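What I learned from 200 grasps of soft things

In April I finished the second part of my small study, and I promised Dorota Kaczmarczyk that I would write it down before I forget the details. So these are my notes, not a paper.

The question was simple. If a policy learns from demonstrations, does it help to show it bad starting positions on purpose? Mojtaba Taheri believed yes. I believed it would only make the training slower. We collected 200 demonstrations in the normal way, and then 30 more where the operator began from a wrong place and had to correct -- too high, too far to one side, or with the wrist turned.

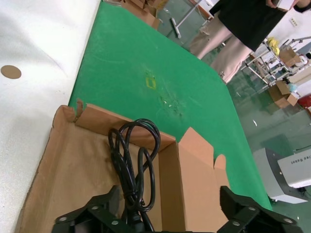 Recovery data changed the results most for objects which have no clear shape. For a rigid block, the two policies were almost equal. A bundled power cable is another story. When it lies low in a cardboard box, with its loops between the two fingers and the rest of the bundle going down out of sight, the wrist view says very little about how deep the fingers must go. The first policy often closed too early and took only one loop. The second one went back up and tried again, and I did not expect to see this after so few extra examples.

I must be careful here. We tested 13 objects only, and all in one room. Mojtaba wants to repeat everything with 300 demonstrations, half of them recoveries. I would prefer to keep the number small and change the boxes first -- tall ones, shallow ones, ones with the flaps folded in. We did not agree yet.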